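Subject: Re: [stage-fans] Quintero reunion concert, was it worth the price?

Hello all,

I am answering to the long message from yesterday evening, because I was in the same hall and I had a quite different night. I quote only the parts I want to discuss.

> I paid for two seats in the upper balcony at Skurkton and I
> feel cheated. Quintero came on stage 50 minutes late, they
> played nothing from the first album except the one song that
> everybody knows, and the guest singers took up half of the
> show. If I want to hear guests, I buy tickets for the guests.

I agree with you about the delay. We were told at the door that the show would begin at 8:00, and there was no announcement at all while we waited. People near me with small children had already gone home before the first song. For a band which was away from the stage so long, it was a poor way to say hello again.

But I can't agree about the first album. They played "the one song that everybody knows", yes, and they also played the slow one which closes side two. It was in the new arrangement, with only piano and the low drum, so maybe it was hard to recognize from the balcony. I needed a full verse myself before I understood what it was. After that I was very happy, I must say.

About the guests I am somewhere in the middle. The duet in the first part was lovely. The rapper was too loud, and I had the feeling that he had learned his lines in the taxi.

> And don't get me started on the hall. 2,674 seats and the
> sound was like a kitchen. The old Mostow theater was small
> but at least you could hear the words.

I saw Quintero in the Mostow theater also, on the farewell tour, and I remember it a little differently. The words were clear if you sat in the center. On the sides you heard mostly the bass. I know this because I sat on the left side and for a week I believed that they had fired the guitar player. Skurkton is bigger and colder, but in row 14 downstairs the sound was good, and the singers did not have to shout. 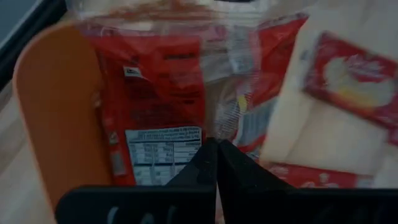

What I found much worse was the selling of the tickets, and I am surprised that your message does not speak of it. The fan club had 248 places reserved for members, at the normal price. I was in the online queue from the first minute, and when it was my turn there were only the "gold" seats left, for 200 each. The gold seat is the same chair as the others. You get a printed program and a drink at the break, and the drink was finished when I came to the bar. I have written to the club two times and I received the same automatic answer two times.

> Somebody on the Plesus forum says they will film the December
> show for television. Maybe I will stay on my sofa and watch
> it for free.

I have read this as well, but please be careful with it. The Plesus people said the same thing about the farewell tour, and what came in the end was a 20-minute report with much talking and one half of a song. Until the band says it on their own page, I would not sell my ticket. If it is filmed, I hope they put a microphone in the audience, because the singing during the last encore was the best moment of the whole evening and it would be a pity to lose it. On the live record they removed all of this and it sounds like the band plays to an empty room.

One more point, about the clothes, as there were some unkind messages here. The silver jackets are the same ones from the television gala, with new linings — the keyboard player explained this on stage between two songs. So it is not true that they spent a fortune on costumes and saved on rehearsals. You can dislike the jackets, I don't love them either, but they are old.

I have a question for those who went to the second night. Is it correct that they changed the order and opened with the fast medley? At our show the beginning was rather sleepy, and the hall woke up only after the break. If somebody has the complete list of songs for both nights, I would be grateful if you could send it to the list — the one on the fan page has two mistakes that I noticed, and it does not mention the piano song at all.

I am still thinking if I will travel for the December show. The train is expensive and the last one leaves at 11:15, so with another late start I would miss the encores. If anybody drives from the north side and has a free place in the car, please write to me directly. I will share the gas, of course.

Greetings to everybody, and sorry for the length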